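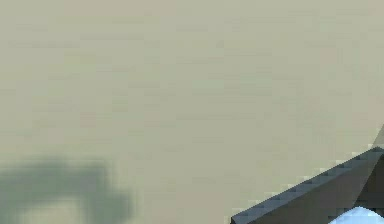 Thread on picking paint colors, now that I've finished doing every room on our floor and have opinions. I started in July with a stack of 30 paper chips and no plan. The first thing I learned is that the chip is useless for beige. A beige that looks warm on paper can go greenish once there's a lot of it, closer to putty or pale olive, and it gets darker and cooler again wherever a shadow falls on it. If you wanted sand and you got putty, the undertone is why.

2/ Undertone is the color hiding under the color. Beiges lean pink, yellow or green. Grays lean blue, green or purple. To see it, put the chip on a sheet of plain white printer paper. Next to white the lean shows up right away. Next to your old wall it doesn't.

3/ Buy the sample pots. I bought 12 and I'd do it again. One gallon of the wrong color costs more than a few pots, and most stores won't take back tinted paint.

4/ Don't paint the sample straight on the wall. Paint a piece of poster board, two coats, and leave an unpainted border around it. Then you can move it from wall to wall and tape it up next to the trim, the couch, the curtains.

5/ Look at the board in the morning, at noon and after dark with the lamps on. My hallway has no window, so I only cared about lamps there. My bedroom faces north and turned three different creams gray. The fourth one was yellow enough to survive.

6/ Change your bulbs before you choose, if you're going to change them at all. I switched from cool white to warm white halfway through and had to start over on the living room.

7/ Someone asked what brand. I used Brirnon for the walls and Galanis for the trim. Brirnon covers well but it spatters off the roller, so wear a hat. Galanis trim enamel levels out nicely and takes forever to cure. I closed a door too early and it stuck to the frame. Had to cut it loose with a utility knife and touch up the edge.

8/ Now the part people argue about, which is whether rooms that open onto each other have to match. I say no. They have to get along through the doorway, and that's a smaller job. Stand in one room, look into the next, and check only what you can see from there. 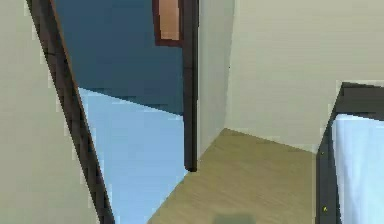
9/ A light neutral on the near side gives you a lot of room on the far side. Cream next to deep blue is an easy one. Cream next to a pale gray is harder than it sounds, because they're close enough that one of them ends up looking dirty.

10/ Dark trim helps when the two colors are far apart. It puts a hard stop between them. White trim does it too, but white shows fingerprints, and we have kids.

11/ Decide where one color stops before you open the can. My rule is that the inside of the door frame belongs to the room the door swings into. There are other rules. Just use the same one all through the house.

12/ Floors count as a color. I forgot this. Our den has orange-ish oak and it made a nice soft green look like a hospital. I ended up two shades browner and it settled down.

13/ On amounts. The calculator on the can assumes smooth walls. Ours are old plaster and drank the first coat. I measured 728 square feet of wall for the living room and hall together, bought what the can said for two coats, and ran out partway down the hall. If your plaster is bare or patched, prime it first.

14/ If you do have to go back for more, pour the new can and what's left of the old one into a big bucket and stir them together. Two cans of the same color can be slightly off from each other. You'll see the line in the middle of a wall. You probably won't see it if you switch at a corner.

15/ Tape: I tried Bilard and the cheap stuff. Bilard pulled off clean after a day. The cheap stuff took paint with it. Press the edge down with a putty knife and pull it off at an angle while the paint is still a little soft.

16/ Total time was roughly 90 hours over the summer, and a lot of that was washing walls, filling holes and sanding. The rolling goes fast. If you only have a weekend, do one room and leave the trim for another time.

17/ Write the color name, the sheen and the date on a piece of tape and stick it on the back of the switch plate. Mine all say what they are now. The previous owners left us nine half cans with no labels and not one of them matched anything.

18/ Stairwell is next. I need to borrow a taller ladder first, so it may be a while - I'll add to this thread when it's done.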